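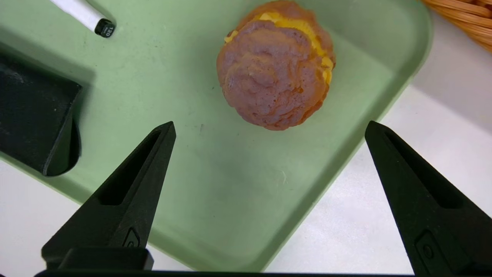 Wrist view over the green tray, with a cream puff, a marker and the open fingers of the Ketilsson gripper.

Our group was offered a trial of the Ketilsson two-finger gripper kit in July, and I agreed to write up the results on this blog. The kit was supplied by Catance, which will take it back at the end of the trial period. No payment was made for this review, and the supplier has not seen the text before publication.

The kit consists of the gripper body, one pair of black fingers, a wrist camera with its bracket, a cable set and a license for Stillix, the control software. A second pair of fingers with softer pads is sold separately and was not part of our trial. Installation on our arm took 45 minutes, most of which was spent on the cable routing. The printed guide shows the connector from the wrong side on page 2, and Rongrong Mao had the plug in backward before she noticed the key.

Our main interest was in mixed trays. Many grippers of this class are shown with cubes and cans, and the published results say little about food or about items of very different stiffness lying close to one another. We therefore used a tray with a raised rim and placed pastry, a marker and other small items in it. The cream puff was the hardest item. Its crust is ridged and uneven, the filling shows between the two halves, and there is no flat side for the fingers to meet.

Stillix allows the closing force to be set per item. The default setting is too high for pastry. At the lowest setting the puffs were lifted intact in most attempts, although the top crust sometimes shifted on the filling, and Meifang Yao recorded those attempts as failures. I would have been more lenient. Markers gave no trouble at any setting, provided that the fingers closed across the barrel. When a marker rested against the rim, the software often chose an approach that touched the rim first and then stopped with a fault. Clearing the fault requires a restart of the session, and this takes 60 seconds. Over an afternoon that becomes tiresome.

In total we logged 357 attempts. The log files are plain text and easy to read, which I appreciated. The camera view is useful for setting up an approach, and both fingertips remain in sight when the gripper is open. Shadows on the tray were a more serious matter. Under our ceiling lights the software twice marked a shadow as an item, and Stijn Van Damme moved a lamp before we continued.

Cleaning deserves a remark. The fingers have long slots and recessed panels, and cream finds its way into both. A damp cloth is not sufficient. We used a small brush — the kit does not include one — and removed the fingers at the end of each session.

I would recommend the kit to teaching laboratories that already own a suitable arm and work mainly with rigid items. For food handling I would wait until the softer pads can be tested. Catance has agreed to lend us a pair, and Shufen Guo will repeat the pastry attempts with the same tray and the same settings.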